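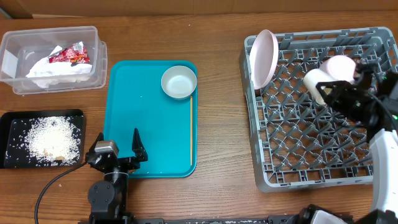

**Bořivoj Kováčik** wrote:

Speed limits first, before anyone argues about trays. We run both arms at 400 mm/s near a rack and 30 per cent of that once the fingers are within reach of a cup. It should be written into the bench rules, same as at Clunov.

**edby_bench** wrote:

Fine for cups. For plates on edge I'd go slower still. The draft says nothing about plates.

**Tatiana Rusnák** wrote:

I don't agree with one number for everything. The left arm over a tray and the right arm in a dish rack are different jobs. My version of section 2:

- each arm has its own half of the table, with a bare strip of wood between
- only one arm crosses the strip at a time
- cables go to the outer side of each arm, never across the middle
- loose grains and crumbs wiped up before the next run

**holub1471** wrote:

Last one is too strict. A grain of rice on the table doesn't stop a run. We'd be wiping all afternoon.

**Tatiana Rusnák** wrote:

It gets into the finger joints. We stripped a gripper at Drosov in October and found plenty.

**holub1471** wrote:

Then say "wipe every 40 runs" and check the joints when you do. People will follow that.

**Bořivoj Kováčik** wrote:

I can live with 40. Still want the speed limit in though — separate figures per arm if Tatiana prefers.

**edby_bench** wrote:

And plates?

**Bořivoj Kováčik** wrote:

Send me a figure and I'll add a line. Cable rule stays as written.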